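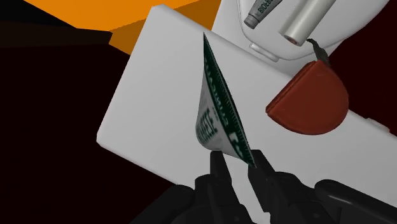 A white and green squeeze tube.

Neighbors > Newsletter > House Notes
Filed under: Water, Bills & Small Repairs

The month I read my own water meter

I've lived on Iordache Lane long enough to know which step on the front stairs squeaks, and until this winter I had never once looked at my water meter. I knew there was one. It's under a metal cover by the hedge, and I'd always thought of it as something that belonged to the utility, like a fire hydrant.

Then the bill came, and it said 2,944 gallons for a month when my sister had been visiting for all of two nights. I live alone. I take quick showers, I run the dishwasher when it's full, and the garden hose had been in the shed since the first frost. I called the utility and a very patient woman asked whether I'd checked for leaks. I said of course I had. What I meant was that I'd looked at the kitchen ceiling and it was dry.

So I went out with a flashlight and a screwdriver and pried up the cover. There was a spider and some wet leaves, and under the leaves was the dial. Mine has a little red triangle on it that turns when water is moving. I'd shut everything off in the house before I went out, and the triangle was turning. Slowly, but turning! I stood there watching it for much longer than I needed to.

I told Raluca Dumitrescu about it over the fence, and she said it would be the toilet, before I'd even finished the story. Apparently it's nearly always the toilet. She told me to put a few drops of food coloring in the tank, leave it alone for twenty minutes and then see if any color had crept into the bowl. I had a bottle of green left over from somebody's birthday cake. I did the downstairs one first and it was fine, clear as anything. Then I did the upstairs one, went off to fold towels, and came back to a bowl the color of lime soda.
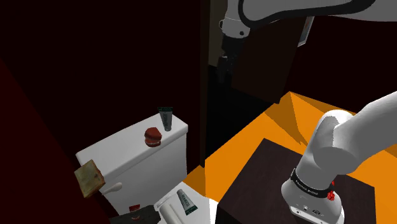

If you've never had the lid off a tank, it's much less mysterious in there than you'd think. There's a float, a tall thing the water comes in through, a chain, and a rubber flap at the bottom that drops down to hold the water in. That flap is called a flapper (I love that) and rubber doesn't last forever. Mine had gone soft and a bit slimy at the edge, and it left black smudges all over my fingers that took three washes to get off.

I bought a new one at Trundomus, where they have a whole wall of them, in two sizes and about nine colors of packaging. I bought the wrong size. Please measure the drain opening before you go, or do what I did the second time and carry the old one in with you in a sandwich bag. The man at the counter didn't blink. The one that finally fit was made by Pratell and cost less than my lunch.

Putting it in went like this. You turn the little valve behind the toilet clockwise until it stops, flush to empty the tank, unhook the chain, pull the old flapper off its two pegs, and put the new one on the same way. Then there's the chain, and I got the chain wrong twice. Too tight and the flapper can't close all the way. Too loose and you have to hold the handle down, or a loop of it gets stuck underneath and you're right back where you started. You want a small amount of slack, half an inch or so. I ended up snipping off the extra links with kitchen scissors, which I don't recommend for the scissors.

After that I went back out to the hedge and looked at the triangle. It wasn't moving. I stayed out there a couple of minutes to be sure, and Petrică Munteanu went by with his dog and asked if I'd lost something.

Now the slightly less happy part. The next bill was 2,631 gallons, so it had dropped, but nowhere near as far as I'd hoped. The repair had come late in that billing period, so some of it was the old leak still being paid for. Some of it was the outdoor spigot, too. I'd looked right at that spigot and decided it was only a drip. Delia Ardeleanu had one just like it, and when she set a bucket under hers overnight she had to carry it away with both hands.

I did call a plumber for the spigot. It came to $155, and he showed me where the stem had worn and which way to turn the indoor shutoff in case it ever lets go in a freeze. I wrote it on masking tape and stuck it to the pipe, with an arrow. My own feeling is that anything inside the tank is fair game for a beginner and anything that goes through a wall can be somebody else's afternoon, but I know there are braver people on this street.

A few of you have asked whether the utility will knock anything off a bill after a leak. Mine has a form for it. They wanted the receipt for the part, the date it was fixed and the two meter readings, and you get one request a year. I've sent mine in and I'm still waiting – I'll say so in the May issue if anything comes of it.

Also, Ha-rang Moon has a spare meter key, the long T-shaped kind, and says anyone can borrow it if they put it back on her porch. It beats a screwdriver. I have most of a bottle of green food coloring and I'm happy to share that as well. Just knock, or catch me at Tostura in the morning, I'm usually by the window.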